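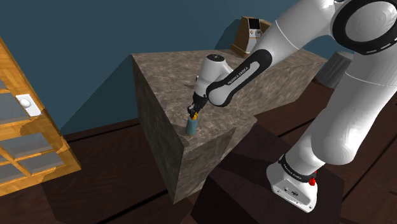 A simulated Franka Emika arm holds a small item above a stone-textured block in a Nirer practice room.

Mar 1, 2024

Kastmont has put its Nirer simulation pack on sale, priced at $320 a seat for a year. The pack gives robot programmers 2,000 ready-made pick-and-place tasks set in household rooms. A trial version came out in December with 900.

Each task can be viewed from across the room or from just above the gripper, said product lead Maarja Org.
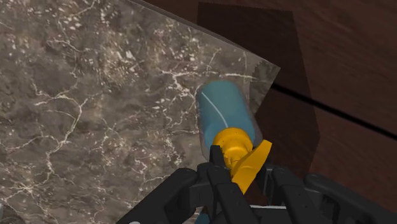
Close view from above the gripper, with its fingers at the bottle's yellow cap.

Reet Stankevičius, who tested the pack at the training firm Venckus, said setup took two days and the manual was thin on grasp settings. Kastmont plans to update it.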